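Re: [shop-automation] simulation seats, second arm, and the June order
From: Vega Carrasco
Date: March 31, 2020

Replying to the list because three people wrote to me off-list asking the same thing, and I'd like to type it once. The original is quoted so we're all arguing about the same words.

> The Kerkeo proposal is in and I think we should take it. They want to
> sell us the arm and gripper together with two seats of Steludora, so
> we can work out the whole cabinet cell in simulation before any
> hardware lands at Curthorpe. Seats are 1,335 each for the year. The
> gripper is 1,964 if we order it with the arm.
>
> Their view is that simulation pays for itself by cutting the
> integration time, and that we can skip the on-site trial and go
> straight to a purchase order in June. Arabzadeh reads it the same way.
> I attached a couple of views from their demo cell. The rendering is a
> bit rough but the idea is clear. Unless there are objections I'd like
> to put it in the budget as one line.

I have objections.

First, the one line. Please don't. The arm we need no matter what, and I've said so since last year. The gripper we may need. The seats are a subscription, and they come back next year whether or not anybody opens the program. If it all goes in as one number we will never be able to pull the seats out again. Two seats at 1,335 is 2,670, so we would be paying more for the software than for the gripper it is supposed to help us choose. Maybe there's a good argument for that. I haven't read it yet.

Second, skipping the trial. I went through the demo material twice and I can't find the thing it is supposed to prove. These are the two views that came with the proposal:
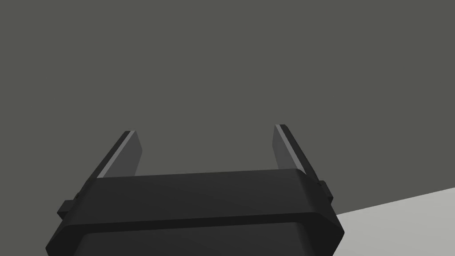
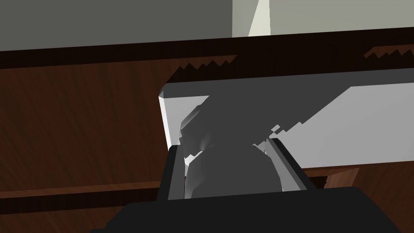
Fingers spread in both, and in the first one they have nothing between them but gray. I'm not knocking the software for looking plain. I don't care if the wood grain is pretty. I care about how much room there is between the outside of the fingers and the sides of the opening, what the gripper does when a part sits crooked, and how hard it can squeeze a painted edge before we're paying for touch-up. A drawing of an open gripper doesn't help me with any of that. Look at the edge of the rail in the cabinet view, with all those saw teeth. If the model is that coarse where the wood meets the opening, I would want to know what shape the program uses when it checks for contact. It may be using something much cleaner underneath. Then let Kerkeo say so in writing and tell us the tolerance.

Third, "pays for itself by cutting the integration time." Cutting it from what to what? The proposal gives 44 hours for integration with simulation and no figure at all without it. I asked their sales desk for the other number and got a brochure.

I'm also not convinced we have the people. Somebody has to build our cabinets in there, with our hinges and our crooked floor, and keep the model current every time purchasing changes a drawer slide. That's a real chunk of somebody's week and it isn't in the budget anywhere. When we bought the nesting package for the router we had the same talk, and the license ran out with half the parts library still not entered.

What I would do instead:

Put the arm in for June on its own line.

Put the gripper on a second line, marked as depending on a trial. Ask Kerkeo to hold the 1,964 price until the trial is done. If they want the sale they'll hold it.

Ask for one Steludora seat on a short evaluation, free or close to it, and give them one of our real carcasses to model. The narrow base unit with the deep opening would be my pick. Then run the same reach at Curthorpe with a loaner gripper and compare. If the simulated clearance matches what we get with a tape measure, I'll sign for a seat myself.

No second seat until the first one has a name next to it.

Arabzadeh, you've sat through more of these demos than I have. If you saw it close on a part and pull it back out of a cabinet, please tell the list, and tell us whose cabinet it was. That would move me some. The material I was sent doesn't have it.

One more small thing. The quote has shipping as "to be determined" on both hardware items. Can we get that determined before anybody adds up a total?

Vega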